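Numden workshop notebook
July 2019

Tea notes again, for those of you who skip my pages until there is something in them about glue. There is some glue further down, so bear with me.

I finally sat down with the Karamanlidis dial clock, the one that came to us in December and has been looking at me from the shelf ever since. The complaint on the ticket was "stops when it rains," which I took for a bit of poetry, but I have now kept it going through two wet weekends and the owner is right. It loses time, sulks, and then stops - always between eight and nine in the evening.

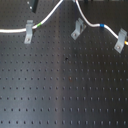

My first thought was the suspension spring, and I changed it, and it made no difference at all except that I felt better. Then I took the movement out and let it run on the test stand by itself, where it went along beautifully for 155 hours without a hiccup. So the movement is fine, and I owe it an apology, and the trouble has to be in the case. Areti Michailidis said as much in the spring and I will let her have the satisfaction of reading it in my own handwriting.

The backboard is one wide piece of pine with somebody's old repair across the grain, glued down hard from edge to edge. In damp weather the pine wants to spread and the repair won't let it, so the whole board bows forward and the pendulum bob just kisses it on the swing. I found a little polished crescent on the wood, no bigger than a fingernail clipping. What a lovely thing to find after all that grumbling! 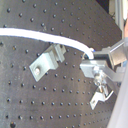
Glue, as promised. The old strip was set in hide glue, thank goodness, so it let go with warm water, a thin palette knife and a good deal of patience. I did 3 passes and rested the board under weights in between. Whoever takes over on the Drevesico case, please do the same and don't hurry it with the heat gun (I know who I'm talking to).

New strip is going on with screws in slotted holes, only the middle one tight, so the pine can come and go as it likes.

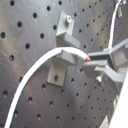 Still to do: bush the minute wheel pivot, which is a touch loose, clean the glass, and find a better hand nut than the one from the Rerano tin. Areti wants to wax the case before it goes home. I'd leave it alone, but it's her shelf too, so we'll talk it over on Friday.

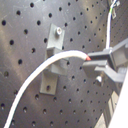
Gray bracket on the perforated panel.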